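Reclaimed Desktop Tower Cases with Power Supply

Item 1621
Sold by Girkham Parts, Etside
Condition: used, taken apart by hand
Minimum order: 2 cases

Overview

Girkham sells used desktop computer cases in bare form for repair shops, schools and anyone putting together low-cost machines. Each case comes to us as part of a complete office desktop. We take it apart on the bench, keep the parts that can be used again and sell the case with its steelwork and power supply in place.

The side panel comes off first and stays with its own case until packing. Panels from different makers may look alike and still not line up at the folded lip, so we don't mix them.

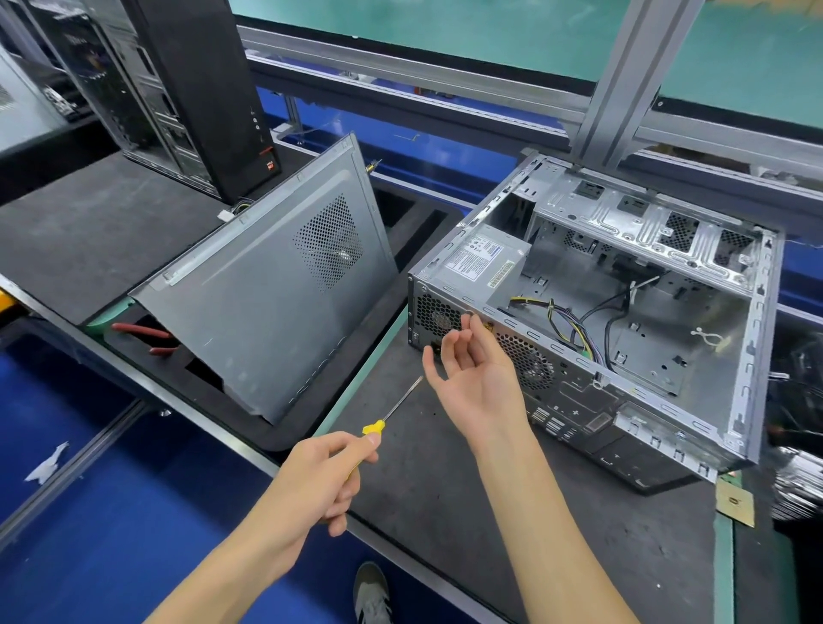
Cases are sold in three grades. Grade A has light marks only. Grade B may have scratches on the panels or a scuffed front. Grade C has a dent or a bent tab, but the panel still closes. The grade is written on the packing slip and on a tag tied inside the case.

What you get

Steel case with side panel
Power supply, fitted in its bay
Drive cage
Rear slot covers, where present
Bag of case screws

What is not included

Motherboard, processor and memory
Hard drives and optical drives
Mains lead
Keyboard, mouse or screen

How the cases are taken apart

All screws are taken out with hand screwdrivers. Power tools are quicker, but they strip the heads and chew up the threads in thin steel, and then the buyer has to deal with it. Dezső Vass runs the bench and checks the threads at the rear panel before a case is graded. A case with more than two bad threads goes for scrap.

Cables from the power supply are left at full length. We do not cut them or shorten them - if a plug is damaged, the whole supply is swapped for another of the same size.
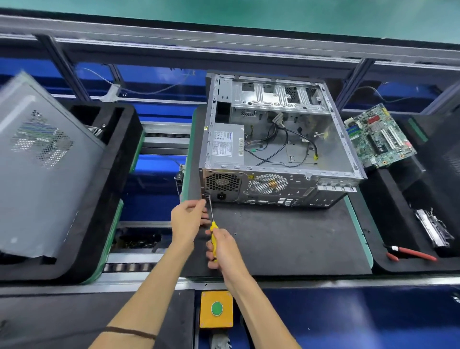

Power supplies are tested under load for 30 minutes after the case has been cleaned. Cleaning is done with dry air and a brush. We don't repaint the steel or remove makers' labels, as buyers often need the rating printed on them. Small stickers on the case may also be left on.

Fit and sizes

The cases come from several product lines and the inside layout varies. Some have a drive cage that spans most of the width and has to come out before a longer board will go in. Check your board against the mounting sheet for your batch. Send us the board size when you order and Vilmos Kozma in sales will match it to what is on the shelf.

Boards are listed on a separate page under item 101. They can be packed in the same shipment, but we don't fit them. 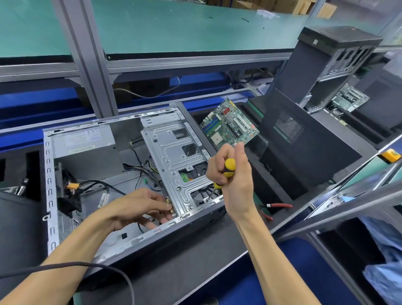
Can I order a case without the power supply?
Ask for the bare version when you order. The price is lower and the supply bay is left open, with the four mounting screws in the bag.

Packing and delivery

Cases are wrapped singly and stacked on their sides, up to 30 on a pallet. Orders too small for a pallet go out in cartons by Chettiar Freight. Collection from the Etside yard is also possible, mornings only. Please bring a vehicle with a flat floor.

Returns

Tell us about any fault within 30 days of delivery and give the batch number from the packing slip. Faulty power supplies are replaced. Marks that match the stated grade are not treated as faults.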